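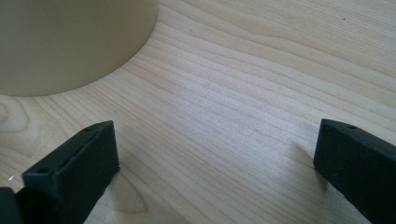 Fig. 5. Light wooden tabletop with a knot in the grain.

Care of the Rendden tabletop

Before first use
1. Wipe the top with a soft cloth, slightly damp. Follow the direction of the grain.
2. Let the surface dry completely.
3. Put a thin coat of Endico wax, 2 spoons for the whole top. Around the knots go slowly -- the lines there are turning.
4. Wait 47 minutes, then polish with a clean cloth.

Note: Knots and swirls are natural in the wood and they are not a defect. Every top has a different pattern.

CAUTION: Do not place hot pots directly on the wood. Lift cups and canisters for moving them, do not push. A rough base can leave scratches.

Repeat steps 1 to 4 every June, or more often if the top is used daily.

Comments
castle_rd: Does the wax make the color darker? I like mine pale.
Benchleg: A little bit on mine, the first week.
pia47: Step 3, is it teaspoons or tablespoons??

Endico Furniture, 1380 Castillo Road, Nenidmont | Contact | Back to top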